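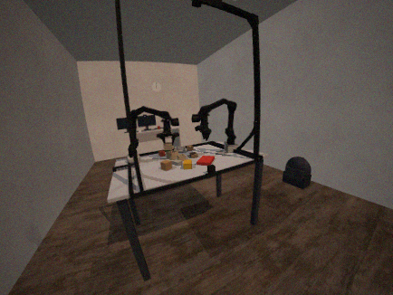 Panel Density and Reading Pace in the Serial Comic Fostus

Project report, second-year unit in sequential art and publishing
Submitted Sep 22, 2025

1. Aim

The project measured how the number of panels on a page relates to the time a reader spends on that page. The material was one completed story arc of Fostus, a black-and-white adventure serial published by Pokmont. The arc was chosen for two practical reasons: it is finished, and it changes layout style partway through, when the story moves from the harbour city to the mountain town of Drarberg.

The working assumption was that pages with more panels take longer to read. A second question was whether word count explains reading time better than panel count does.

2. Material

Fostus is set in 1879 and follows a mapmaker hired to survey a valley that does not match any earlier survey. The harbour chapters use a steady grid with short captions. The Drarberg chapters drop the grid. Tiers are uneven, borders are sometimes left open, and several pages carry no words at all.

The arc runs to 68 pages of story. Eight were left out of the sample: the chapter title pages, which hold a single drawing and no panels in the usual sense, and two double-page spreads that could not be shown at the same scale as the rest. The remaining 60 pages were used.

All pages were read from the collected digital edition. The print edition has different gutters on the inside edge and was used only to check page order.

3. Coding

A panel was defined as any enclosed or clearly implied area showing one moment. Insets were counted as separate panels. Open panels were counted where the figure drawing changed moment even if no border was drawn. This last rule caused most of the difficulty. On the flooded chapel pages, the same character appears at several points along one staircase with nothing dividing the drawings. These were coded as one panel per figure, following the approach in the unit reader, though the opposite choice can be defended.

Words were counted in balloons and captions. Sound effects were counted separately and are not part of the word totals. Shop signs and map labels were left out, except where a character reads them aloud.

Coding was done twice, with a break in March between the two passes. Where the passes disagreed, the page was looked at a third time and the later decision was kept. Nearly all disagreements were in the Drarberg chapters.

4. Reading sessions

Readers were recruited from the Hijazi Reading Room, the comics library on the lower campus. None had read Fostus before. Each reader went through the sample in order on a tablet, one page per screen, and the reading software stored the time between page turns. Zoom was turned off. Readers could go back, but time spent on a second visit was stored under its own heading and is not used here.
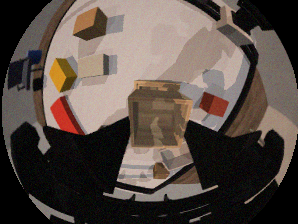

Page times under 2000 milliseconds were removed. A time that short usually meant a double tap, and readers who noticed it went back straight away. Wordless pages were checked by hand before removal, as a quick reading of those is possible. No upper limit was set, which in hindsight was a mistake -- a few very long times were probably interruptions and they pull the averages up.

5. Results

In the harbour chapters, reading time rose with panel count, and it rose with word count as well. The two cannot be separated there. The grid hardly varies, and the pages with an extra tier are also the pages with the most dialogue.

In the Drarberg chapters the pattern was weaker. Word count still predicted reading time fairly well. Panel count did not. Some of the slowest pages in the whole sample had two or three large panels and few words, among them the first view of the valley and the page where the old survey is laid over the new one. Both ask the reader to compare details across the page.

Wordless pages were read faster than the average, with the chapel staircase as the clear exception.

6. Limits

The reader group was small and came from people who already use a comics library. The order of pages was fixed, so any effect of fatigue falls on the Drarberg chapters. Panel size was not measured. A measure of drawn detail per panel would have been useful, but no method was found that could be applied by hand in the time available.

7. Further work

The coding sheet and page times have been lodged with the unit. A repeat should record panel area and set an upper time limit before the sessions begin. The staircase pages should be coded both ways and the results compared.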